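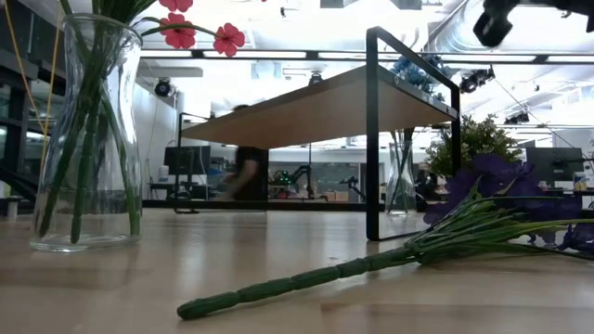

Soft fingers, hard fingers and a bunch of fake flowers

I promised a few of you I'd write up the gripper comparison once I had a proper go at it, and then January got away from me, as January does. So put the kettle on, this one rambles a bit.

If you've been reading for a while you'll remember that last year I was all about boxes. Boxes, blocks, tins, anything with flat sides and good manners. I got quite comfortable with boxes! Then Wilma Wouters, who runs the bench next to mine at Jasville, suggested I try something with a stem, and I've hardly thought about anything else since.

The job is flower arranging, more or less. Artificial bouquets, glass vases, a little black-framed shelf with a wooden top sitting in the middle of the table. Pick up the purple bouquet from where it's lying, turn it upright, get the end of the stem into a vase. My mum could do it while talking on the phone. I had four ways of doing it and wanted to know which I'd be happy to live with.

The stiff parallel gripper

I started with the plain two-finger one because it's what was already bolted on. Bare metal fingertips, nothing fancy. The stem on these bouquets is thick and segmented, a bit like bamboo, and I thought the joints in it would give the fingers something to hold. Sometimes they did. If the fingers closed between two joints everything was lovely and the bouquet came up straight as you please. If they closed right on a joint, the stem rolled and the flowers swung down like a pendulum, and then you're chasing them across a glossy tabletop, which has no grip to speak of.

The same gripper with rubber pads

Cheap and cheerful, this one. I glued on strips cut from an old mouse mat and it was better straight away. Slower to let go, though. The stem clings to the rubber as the fingers open and comes back out of the vase with the gripper, and the first time it happened I laughed out loud and had to explain myself to the whole room.

The Montoya soft fingers

I really wanted to love these. They wrap around things in such a friendly way, and on the thick end of the stem they were the gentlest of the lot. The trouble is further up, where it splits into all those thin stalks with narrow leaves. The soft fingers gather up the whole lot like somebody grabbing a ponytail, and once a leaf is tucked in behind a finger it doesn't want to leave. Iker Olmedo reckons I'm approaching from the wrong end, and he's probably right, but from the flower end is how I'd pick it up myself and I'm stubborn.

The Grondetura three-finger

Lovely bit of kit, and far too big for the job. It centres the stem beautifully in open space. Bring it down near the shelf, though, and a knuckle wants to be exactly where the black leg is. I spent most of an afternoon moving the shelf back 20 millimetres at a time before admitting to myself that I was changing the test to suit the gripper.

What I settled on

The padded two-finger, to my mild embarrassment. I've run it 100 times now with the same bouquet, and I've stopped flinching when it comes down over the glass. The pads have been swapped once. I also slowed the opening right down, which mostly cured the clinging.

A word about cameras, as Florencio Zabala asked in the comments last time. Clear glass is still a misery. The depth camera sees straight through the side of a vase and reports the stems inside it, or the wall behind, or some average of the two that's no use to anybody. The shiny tabletop adds its own mischief by handing you an upside-down shelf. I've ended up leaning on the ordinary colour picture from low down near the table, where you can look in under the wooden panel and through the open frame to the vase behind. It's a cluttered view, full of desks and monitors and people going past, but the rims are easier to find than I expected.

Next I'd like to try the blue flowers, which are bunched much tighter, and I've got a pair of longer fingertips on the way from Clultedden. If anyone has had luck with thin stalks and soft fingers, please do write and tell me how. I'd hate to put the Montoya set back in its box already.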